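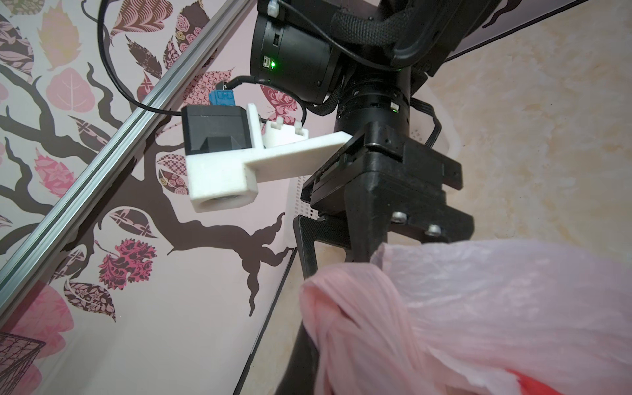 Journaling circle comes back to Grarulcombe in November

Well, it's happening. After a summer when I barely opened a notebook, I've booked the upstairs room at Jendholm again, and the writing circle starts up in November at six in the evening. Bring a pen you like and something to lean on. Tea is on me.

We'll meet for four evenings this time. I tried a longer run last year and by the end I was worn out (and I suspect a few of you were too!). Each night has a loose theme — rivers, kitchens, letters we never sent, and one I'm keeping to myself for now. Dilani Herath is leading the letters night, and I'm so happy she said yes, as I've been pestering her since spring.

The room and the books

Jendholm has 430 square feet for us up there, with the good armchairs by the stove. Afroza Rathnayake is binding the notebooks by hand again, with the soft gray covers everybody fought over last time.

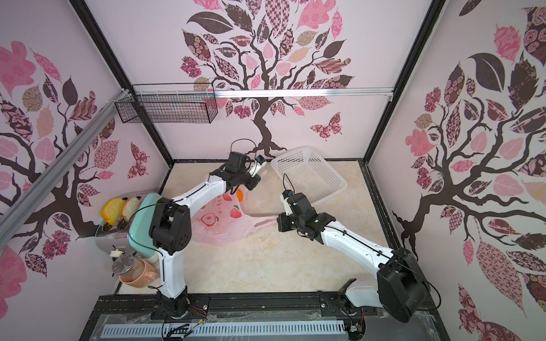 What we'll write

Short pieces, mostly. I'd love each of you to finish one page of 600 words or less that you'd be willing to read aloud, but reading is never required. I sat through my own first circle without saying a thing and went home perfectly content. We'll also take a slow walk down to the creek on the rivers night if the weather lets us, so wear real shoes.

To save a chair, leave your name at the Jendholm front desk or write a note under this post.
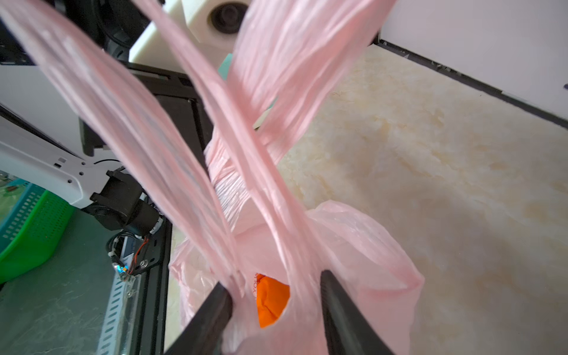
Janaka Siriwardena: Count me in for all of them. Is it okay if I bring the poem I started at the last circle? It still doesn't have an ending.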